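Notebook - cloth bench, equipment planning for the next order
Tuesday, July 12, 2022

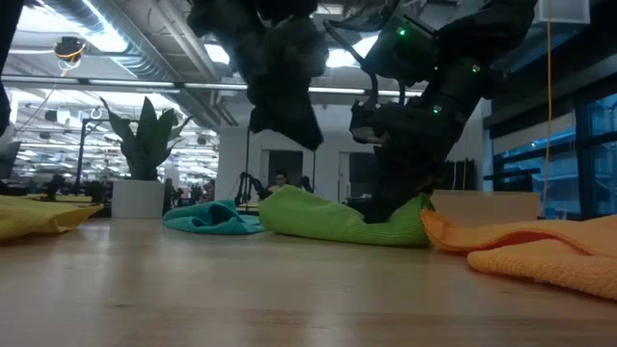 Cloth bench, right gripper on the green one.

OK, budget day. I keep saying I'll write down what we need before the order window and then I go fiddle with the arms instead, so I'm typing this next to the bench and not getting up until there's a list.

First thing, and the thing I care about most: grippers. The cloth work is hard on fingertips. Every grasp ends with the fingers pushed down into the fabric and so into the table, all day long, and the pads wear on the front edge first. I went through the drawer this morning and we have 3 good pairs left. We've been going through them faster than I told everyone we would back in December (my number, my fault, I was going by the block-stacking work and blocks are much kinder). I want 14 pairs on this order. Dorholm sells them in singles or by the box, and the box price is better even with the leftovers.

Second, covers. I'd like a proper sleeve for each arm, something that fits, with a zipper, so we can get at the joints without undressing the whole thing. Evberg will sew to measure. Their quote came back at nearly 11 weeks, which is painful, but the off-the-shelf ones from Rarier bunch up at the wrist and I really don't want loose fabric down where the fabric is the task! Asked Rarier if they do a short version. No answer yet.

Cables. Boring, but please can we do it this time. I want longer runs with clips at each link, plus a spare set for each arm. The loop on the right arm is fine when it's working close in and annoying when it reaches across. Also a couple of ceiling drops while we're at it, if facilities will let us add to what's up there.

Now the big one - do we buy another pair of arms or not? I went back and forth on this over lunch. For: we lose a lot of bench time to swapping between cloth and everything else, and a pair that just stays on cloth would fix that. Against: it's most of the budget, and we'd need another table, another power run, and a person to run it. The Steinarsdóttir table would do nicely (same height as what we have, I checked the sheet) but it only comes with the fixed legs. My vote is to put the arms down as a maybe, order the table now, and ask for a price that holds until December.

Small stuff, so I don't forget it:
- microfiber cloths, more colors, at least 11 packs. Mix of weaves please. The waffle kind and the fuzzy kind don't fold the same way at all and I want plenty of both
- matte mat for the tabletop, the shine from the lights bugs me in the recordings
- pad glue
- labels for the spare cables, and a bin with a lid

Left to do: get the box price from Dorholm in writing, measure the arms for Evberg (elbow bent AND straight, they asked for both), chase Rarier, find out who signs for ceiling work. If anyone wants something added, write it under this entry and put your initials next to it. I'm sending the list up as soon as the Dorholm number is in.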